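Workshop notebook – April, after lunch
Stimance water conditioner, first look and then a second one

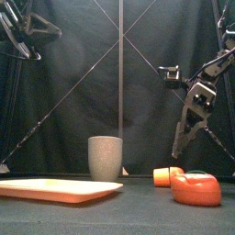 Table, orange objects over on the right.

Charoen brought the Stimance unit back from the Saithong site, where the building manager swears by it. It is a plastic box with two wires that wrap around the incoming water pipe. You plug it in, a green light comes on, and limescale stops being a problem. That is the claim. The leaflet says it "reorganizes" the minerals so they stay in the water and don't stick to heaters and kettles. Reorganizes them into what, it doesn't say. I read the leaflet twice and the second reading was worse.

I should put down what I think before writing what we saw, so that Kittipong can't accuse me of hiding it. I don't think it does anything. I also haven't read every paper on the subject, and the few I did read disagree with each other. Some found a bit less hard scale, some found nothing. The ones that found the most were also the vaguest about how they measured it. So my starting position is no, with the door left open a crack.

What Saithong has as evidence: the manager says the shower heads clog less. I asked Charoen when the shower heads were last changed. He called back and asked. They put in new ones the same week as the box. I have written this in the margin of the leaflet as well, in pen.

Setup. Two kettles, same Westine model, bought together, both boiled once and rinsed. Kettle A gets water from the line with the wires on it. Kettle B gets water from the branch ahead of the box. Radek pointed out that "ahead of the box" is only ahead by an arm's length of copper pipe, and if the thing puts a signal into the water then who says the signal doesn't travel upstream. Fair. I asked the supplier, Illstead, and got a polite reply saying the effect "extends throughout the system in both directions." Very convenient for them. It means there can be no untreated tap in a treated building, and so no comparison anyone can make on site.

So we changed it. Kettle B now gets water drawn with the box unplugged, first thing in the morning, after running the tap for five minutes. Then the box is plugged in, left alone until after lunch, and kettle A gets filled. Not perfect. Morning water and afternoon water may not be the same water. Tassanee did hardness strips on both and could not see a difference, but the strips go in big steps and I wouldn't lean on them.

39 boils each. We stopped there when the descaler delivery turned up and everybody wanted the sink back. No deeper reason, and I'd have liked more.

Drying and weighing. Kettles emptied, left upside down overnight, weighed in the morning on the small scale in the back. Each one was weighed before the first boil as well, or this would all be pointless.

Result, such as it is: B picked up slightly more than A. Kittipong was delighted. I was less delighted after I took kettle A off the scale and put it back on and got a different number. Did that over and over. The reading wanders by nearly as much as the gap between the kettles. The scale is fine for what we normally use it for. It isn't fine for telling a thin film of chalk from a thicker film of chalk on the inside of a steel kettle with a damp rubber seal in the lid.

About the seal: I took both out and weighed the kettles again without them. The gap got smaller. Water in the seal was a good part of the "scale" in B. Anyone repeating this, take the seals out first. Obvious now.

Ketsara looked inside both with the flashlight without being told which was which. She said the left one looked worse. Left one was A, the treated one. Then she said maybe the right one. I don't count this for or against, but I want it noted that the difference is not something you can see by looking, and that is how the manager at Saithong decided.

Acid test. Put the same amount of vinegar in both, left them for 15 minutes, poured out, rinsed, weighed again. Here the leaflet makes a claim one could check: the treated scale is supposed to be softer and come off easier. Both came clean. The vinegar was probably too strong or the wait too long, and any scale at all would have come off. If we do it again, use weaker vinegar and pull the kettles early, while there is still something left to compare. Radek suggests wiping with a dry cloth instead and weighing the cloth. I like that better than it sounds, although it does sound silly.

Things that bother me, in no order:

The green light. It comes on when the box has power. I unwound both wires from the pipe and the light stayed green. I took the box off the wall completely and held it in my hand with the wires hanging and it was still green. So the light says nothing about whether the thing is working, only that it's plugged in. The leaflet calls it the "treatment indicator."

The money-back offer. Applies if you can show that scale has increased. Nobody at Saithong measured any before fitting it, so they can't show that, and I doubt most buyers could.

Illstead's own test photos. Two heating elements side by side, one crusty, one clean. No word on how long each was in use, or in which water, or whether they were even in the same house. I asked. Reply says the photos are "representative."

Kittipong's argument, which I'll put down properly as he'll read this: the box uses hardly any power, the building already paid for it, and if there's a small chance of it helping then why pull it off the wall. My answer is that Saithong has stopped descaling the boiler. The manager told Charoen they don't need to any more. So if the box does nothing, the boiler is furring up right now with no one looking at it, and that will cost a good deal more than the box did. Kittipong accepted this about the boiler and not about the box.

Where this leaves us. We can't say it works. We can't really say it doesn't, with that scale and one kettle each way. I would not sign anything recommending it, and I've told Charoen to tell Saithong to put the boiler back on its old schedule whatever they decide about the box. He says the manager will be offended. Fine.

Next round, if there is one:
Borrow the good balance from Tassanee's side, she says yes if we carry it ourselves.
Swap the kettles over halfway. Should have done that this time.
Fill one big tank and draw both kettles from it, so the water is the same at least at the start. Illstead will say a tank doesn't count.
Somebody other than me does the weighing, and doesn't know which is which. I wanted a zero and I could feel myself waiting for the reading to settle where I liked it.
Ketsara to label the kettles underneath with tape and keep the list.

Box is on the shelf over the sink, unplugged. Please leave it unplugged. Lid seals are in the jar next to it, and the chipped one belongs to B.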